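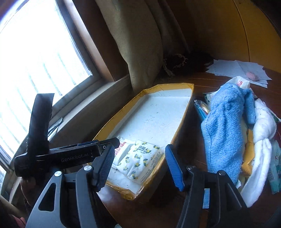
首页 | 目录 | 上一章 | 下一章 | 索引
打印本页 | 用电子邮件发送本章

第七章 手持夹爪示教作业的规范与良好习惯

读到这一章的同学,多半已经在实训室里握过几次手持夹爪了。第一次上手的人往往很兴奋,拿起来开合几下,觉得它和厨房里的食物夹差不了多少,心里便想:这样的东西也值得单独写一章规范吗?我们当年编第一版讲义时,也有过同样的念头,结果只写了两页纸,夹在“末端执行器”一章的后头。后来各校的老师陆续来信,问的大多是两页纸里没有写到的事情,于是这一章越写越长,终于独立了出来。

请同学们先不要急着背条文。规范这种东西,单独念起来总是干巴巴的,可是放到一张真实的桌子上,每一条都有它的来历。所以本章的写法是先讲工作,再讲规矩,中间免不了啰唆几句,还请多包涵。

7.1 为什么家居桌面需要规范

工业现场的机械手,面对的是固定的料盘和固定的工件,周围有护栏,地上有黄线。手持夹爪的作业却常常在普通房间里进行:桌上有纸盒、毛巾、成包的纸巾,也有别人刚放下的纸张和文具。物品软硬不一,光线随着窗外的天色变化,操作的人又紧挨着物品站着。工业现场那一套间距和围挡的要求,照搬过来几乎用不上,完全不管又不行。

我们在特尔恩卡(Trnka)实训中心听课时,见过一份很朴素的桌面守则,全文贴在门边,字写得很大。其中有一句我们一直记得:“先看桌子,再看夹爪。”本章的许多内容,都可以看作是这句话的展开。

7.2 本章用到的几个词

作业区:夹爪在一次任务中可能到达的全部桌面及其上方空间。初学者常把作业区画得太小,只画到目标物品为止,忘了手臂和手柄也要占地方。

目标物:任务单上写明要夹取或移动的物品。

旁物:作业区内不属于任务、但可能被碰到的物品。旁物不一定要清走,有些任务恰恰要求保留日常的杂乱,但一定要登记。

接触面:手指内侧真正与物品相接触的部分,通常装有带纹路的软垫。检查夹爪时,这里最值得多看两眼。

一次示教:从夹爪进入作业区开始,到夹爪离开作业区为止。中途停顿不算结束,中途换人则必须算作两次。

7.3 开工之前

本书采用的检查顺序,参考了木提科(Mutico)和努塔诺(Nutano)两家单位的内部做法,并按教学的需要作了删减。顺序如下:

(1)阅读任务单,用自己的话向同伴复述一遍。
(2)查看两侧软垫有无开裂、移位或粘附物。胶带残留尤其常见,凡是夹过封箱纸盒的,请务必摸一摸。
(3)查看手指根部和支架上的螺钉。只用手试,不要顺手拧紧,发现松动应交由管理工具的老师处理。
(4)空夹开合数次,听声音,感觉阻力是否均匀。
(5)登记作业区内的旁物,并把写有姓名、电话、住址的纸张翻面或移走。
(6)确认窗帘与灯光的状态,写入记录表。

第(5)条常有同学嫌麻烦。可是请想一想,示教的记录将来会被许多不认识的人反复查看,一张随手放在桌边的便条,也会跟着一起被看许多遍。保护他人的信息,是从业者的本分,和拧好螺钉同样要紧。

7.4 软包装与浅盒

软包装物品是本章练习的重点。它们没有固定的形状,夹得浅了会滑,夹得深了会把旁边的一包也带起来。同一只浅盒里并排放着两包时,建议先让一侧手指贴近盒壁,慢慢下探,再合拢另一侧。盒沿若缠有胶带,手指应从上方进入,避免沿着盒沿拖行。

锡罗(Sirow)教学组去年十月整理过一批学生练习,共244次,其中124次被评为合格。不合格的记录里,夹取失败的并不算多,更多的是操作者在失败之后悄悄用另一只手扶了一下物品,却没有写进备注。我们想借这个机会同大家说清楚:失败的示教并不丢人,如实标注的失败很有用处;扶过而不注明的“成功”,才真正让后面的人为难。

7.5 人的安全与疲劳

手持夹爪力量不大,不过连杆之间的缝隙仍然可能夹到手指,长发、袖口和挂绳也应事先收好。连续作业以40分钟为限,到时间请放下工具,走动走动,看看远处。手腕酸了还勉强继续,动作就会变形,这样的示教自己看了也不会满意的。

窗边的桌子还有一层讲究:背对强光时,人容易低估物品的距离。遇到这种情形,可以换个站位,或者把纱帘拉上一半,然后记得回到第(6)条,把改动补写到记录表里。

课前准备

请以两人为一组,各带一只浅纸盒和几件软包装的日用品,抄好7.3节的检查顺序带到课堂上来。旁物登记表的空白页附在本章末尾,可以复印,字迹请尽量写得工整一些,下一组的同学还要接着用。

打印本页 | 用电子邮件发送本章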